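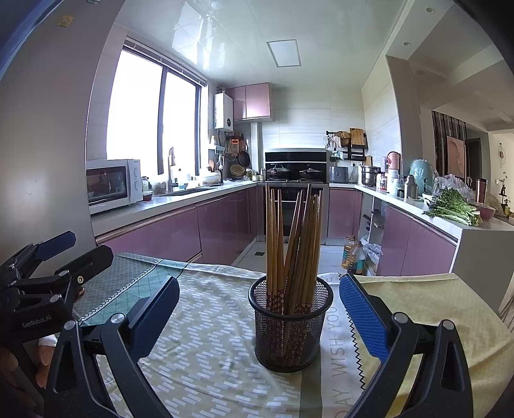

Figure 2. Gripper with its fingers open at the chopstick holder, kitchen table.

Search this site Search

3. Looking after the gripper pair

Our part of the Vimenik project was the upkeep of the two hand-held grippers, and I have to say we grew very fond of them! Lavanya Chacko wrote the first checklist (in pencil, on the back of a bus timetable), and Meirion Morgan and I have been adding to it ever since July. Before each session we open the fingers all the way, look over the pads and wipe them with a barely damp cloth. 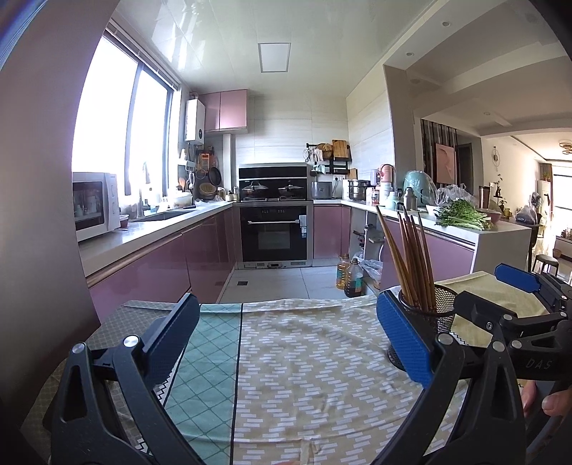 The pivot screws come next, and they deserve patience. Meirion likes to snug them up a little at a time, left then right, until both fingers travel evenly - a stiff one shows up quickly on anything as thin as a chopstick. We write the session number in the log too, and the last one in my notebook is 1051.

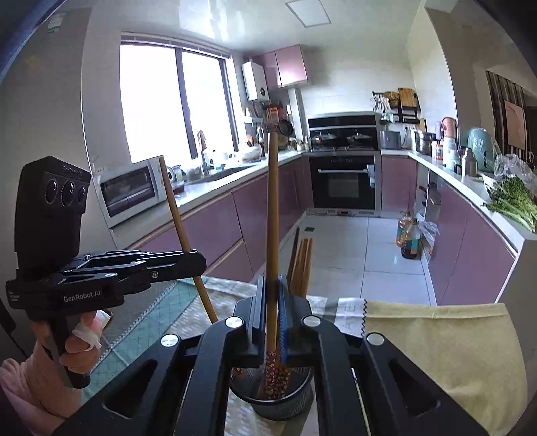
Pads were our biggest lesson. We swapped them in pairs after Aishwarya Nadar found that one new pad against one old pad made thin sticks roll, and she very kindly redid a whole Sunday of trials to be sure of it. Our thanks go to her, and to Mr. Hegde for lending us his good screwdrivers for so long. Spare pads are in the drawer marked Laston, next to the log.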